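# Why Do Some Books Feel Fast and Others Feel Slow?

Have you ever stayed up past bedtime because you just had to know what happened next? And have you ever had a book put you to sleep by page 8, even though it was full of dragons?
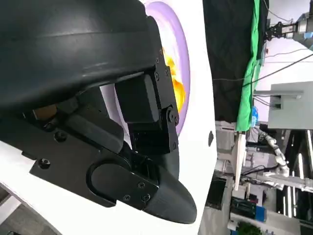 Writers have a word for this. They call it *pacing*, and it means how quickly or slowly a story seems to move while you read it. It has very little to do with how long the book is! A book with 600 pages can whoosh by in a weekend, and a skinny little one can sit on your nightstand all August with the bookmark stuck in the same spot.

## Short sentences, long sentences

Let's borrow a story about a girl named Puven, who lives in a town called Bulier, up in the hills. Read this out loud:

> Puven ran. The bridge shook. A board cracked. She jumped!

Did you notice your voice speeding up? Now try this one, and take a nice big breath first:

> Puven walked slowly across the old bridge, trailing one hand along the rope and listening to the river far below, which sounded a little like her grandmother humming over the dishes.

It's the same girl and the same bridge, but now there is time to look around. Your eyes have to travel a long way before they reach the period, and so your mind wanders along with Puven.

## Why have slow parts at all?

When I was small I used to skip the slow parts (I'm a little embarrassed about that). Then I would get to the sad bit near the end and wonder why I didn't feel sad. I had skipped all the pages where I was supposed to make friends with everybody! If Puven's pet goat, Lolel, gets lost in a snowstorm, you'll worry a lot more if you have already spent a quiet afternoon with Lolel, watching her eat somebody's hat.

Slow parts also let you rest. A story that is all chasing and shouting gets tiring, the same way a song would if the drummer never stopped for a second.

## Try it yourself

Write a tiny story of around 200 words about somebody looking for a lost shoe. Use the shortest sentences you can. Then write it again, and this time let your person stop to look under the bed, and remember where the shoe came from, and smell the soup cooking downstairs.

Read both of them to a grown-up or a patient cat. Which one made the shoe feel more important? Which one was more fun to write? You can even mix the two together, starting slow and then speeding up when the shoe is finally spotted on the roof.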